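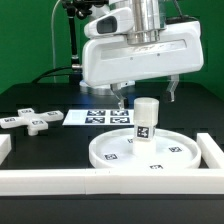 Posted by the Brastton Street Study, 26 April 2022

Do you drive, bike, or walk through downtown Brastton at rush hour? I'd love to hear from you! I run a little traffic study here, and I need 31 people to keep a travel diary for 15 days in May.

It's easy stuff. Jot down when you left, which way you went and where you got stuck (the Soltani Avenue light, I'm guessing — it gets me every morning). Takes a few minutes a day, on paper or on your phone.
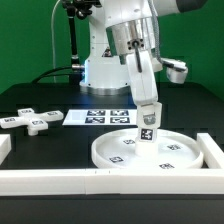

You'll also come to one evening chat at the Clevthorpe branch library, where we'll spread out the maps and you can gripe about double-parked trucks as much as you like. Bus riders, I'm especially short on you, so please write!

You need to be 18 or older and make the trip at least three days a week. Everybody who finishes gets a $50 grocery card. To sign up, drop me a note through the Grumetti page with your usual route.
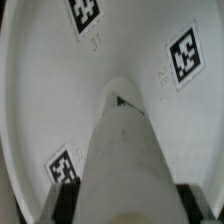

Curved white basin with square printed markers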